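TOUR OPERATIONS 211
Unit 8: Planning small-vessel wildlife cruises
Course handout, revised Nov 11, 2022

Read this before the seminar. The worked case is the Jerkus, a river vessel run by Backlund on the Nimum delta. Bring the blank itinerary grid from Unit 7.

1. Scope

A small-vessel wildlife cruise is an overnight product in which the boat is both lodging and viewing platform. Day boats fall outside this unit. So do ferries with cabins, even where the route passes through a reserve, as the schedule on a ferry is fixed by the ports and can't be moved to suit the animals.

Three documents control the product: the operating license, the park entry permit and the published itinerary. The guest sees only the third. Most complaints come from a mismatch between the third and the second.

2. Water level and routing

Routes on a floodplain are set by depth. The operator keeps two routes on file, a high-water route and a low-water route, with a switch date agreed with the pilot. On the Nimum the switch normally falls in June. The low-water route drops the upper lagoon and adds a second night at the Grilletti landing.

Terms to know:
Draft – depth of the hull below the waterline, fully loaded.
Clearance – water left between hull and riverbed.
Turning basin – a stretch wide enough for the vessel to reverse direction.
Skiff radius – the farthest point a skiff can reach and return from within one excursion slot.

Note that draft is stated fully loaded. Students often take the figure from the builder's sheet, which is for an empty hull. Fuel, fresh water, luggage and a full guest list all push the hull down, and on a low-water route the difference decides whether a channel is open.

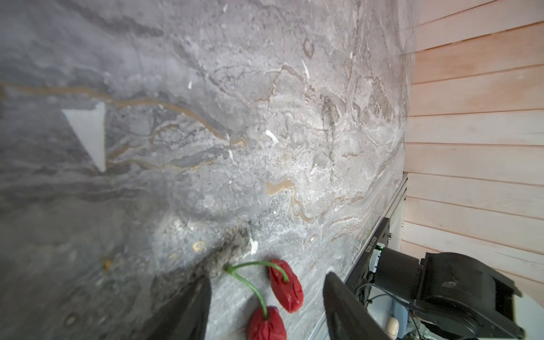 3. The excursion day

The standard day has two skiff excursions, one at first light and one in late afternoon. The middle of the day is used for moving the vessel. This pattern follows animal activity and should not be changed to fit meals; meals are moved to fit it.

Early coffee is served before the first excursion and a full breakfast after it. Lunch is served under way. The galley needs the route sheet the evening before so that hot dishes are not scheduled for the bends below the landing, where the vessel rolls in a crosswind.

Night excursions are optional. They need a separate line on the park permit, and the spotlight must be held by the guide. A night outing does not replace a daytime one.

4. Skiff loading

Seats are assigned by weight and mobility first, by language second. Guests with cameras will ask for the bow. The usual practice is to rotate the bow seat by excursion and post the rotation at the boarding ladder. Private requests made to the pilot are passed to the guide and noted on the sheet.

Each skiff carries one guide and one pilot. If a guide is ill, the skiff may still go out for scenery, but it can't be listed on the log as a wildlife excursion, and it does not count toward the number promised in the itinerary.

5. Pricing

Work with a per-departure cost, then divide by the break-even guest count. For the seminar, use a park and landing fee of 3000 per departure, in local currency, fixed regardless of how many guests are on board. Fuel varies with route: the low-water route is shorter in distance but burns roughly the same amount, as the skiffs run farther.

Do not spread the fixed fee over full occupancy. Use the break-even count. A price built on a full boat loses money on every departure that isn't full, and early-season departures seldom are.

6. Wording of sightings

The published itinerary may say which species live in the area. It may not say that guests will see them. "Home to" and "regularly recorded in" are acceptable. "You will meet" is not. Sighting rates may be quoted only where the operator holds excursion logs for the whole season, including the trips with nothing to report.

The Backlund itinerary for the low-water route is on the course page. Mark each sentence that makes a promise, then check it against the park permit. One sentence on day three fails. It was still in print when this handout was revised. 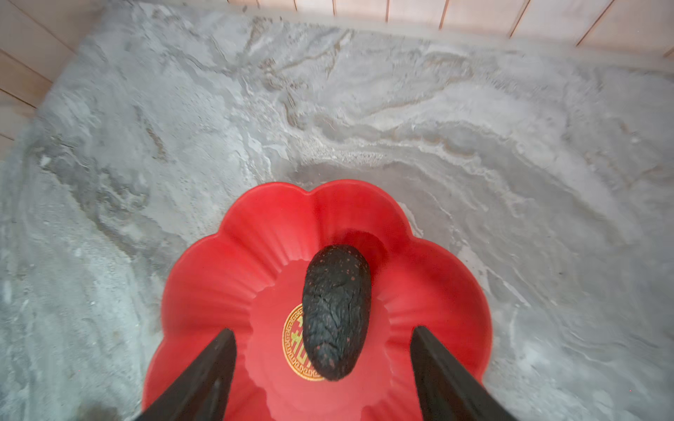 Backlund replied to an earlier version of this unit that the day-three sentence describes the landing and makes no claim about animals, and that guests on the Jerkus are told at the first evening briefing what the permit allows. Their position is that a spoken briefing corrects the printed text. Compare this with the rule in section 1 on what the guest sees, and be ready to argue either side.

7. For the seminar

Complete the grid for both routes. Mark the switch date, the turning basins and the skiff radius at each overnight stop. Attach the break-even calculation on a separate sheet, with fuel and fees shown on different lines.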